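# Teaching a Robot Arm to Cook (Sort of)

Project report, Marlene Zacharias, February 2020

Our team wanted to find out how many times a person has to show a robot a job before it can try the job alone. We picked a toy kitchen because it's full of small, odd shapes and nothing breaks if you drop it – and we dropped a lot! The task was "put the vegetable in the pot," and every demonstration was done by remote control, with one of us steering the arm and another resetting the food.

We named our two practice setups Nallen and Beaudoin. Nallen has a fixed starting layout. In Beaudoin the food goes wherever the resetter feels like putting it, and that made steering much harder (and a lot more fun).

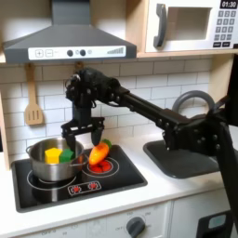
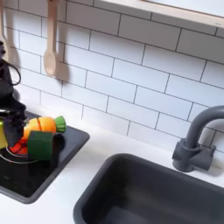

Steering was the skill we had to learn first. My early runs were slow and jerky, and I kept closing the gripper too soon. The carrot turned out to be our favorite teacher, with that leafy green top at one end and a long orange body you can grab in several places. We agreed to always go for the body, so that the recordings would match each other.

We recorded 200 demonstrations in all, 100 for each setup. I'd love to get to 1000 by August, with new drivers, so the robot sees more than our own habits. Next we're training on the Nallen runs alone, then adding Beaudoin to see what changes. I can't wait to try it!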